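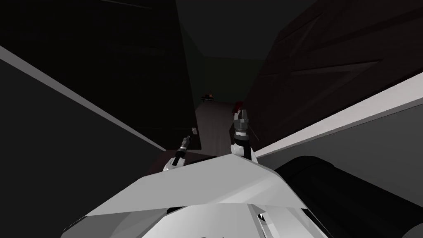
Peas and beans at Brondthorpe gardens

Spring is slow this year, and the soil on the lower plots is still heavy. Edgardo Lumbao has 30 packets of pea seed for members. Please take one packet per plot and write your plot number on the sheet in the shed.
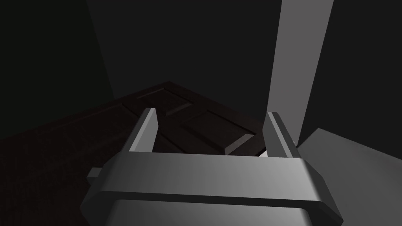 Young peas need support early, before the stems fall over and tangle. I put short sticks in the row when the plants are as high as my finger. Two sticks go to each plant, one on each side and both pointing upwards, like the two fingers of the gripper in the picture, and the stem grows between them. Imelda Fajardo uses hazel, and I use old bamboo. 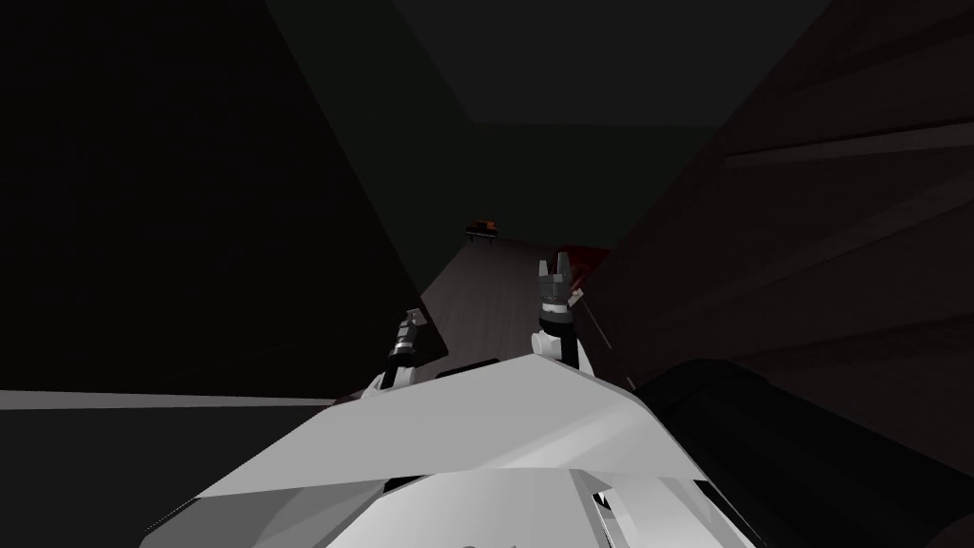

Can I sow runner beans outside in April?
It is better to wait until the nights are warmer. You can start them now in pots on a window sill. Fergal McGrath has 17 spare pots, so ask him on Sunday morning.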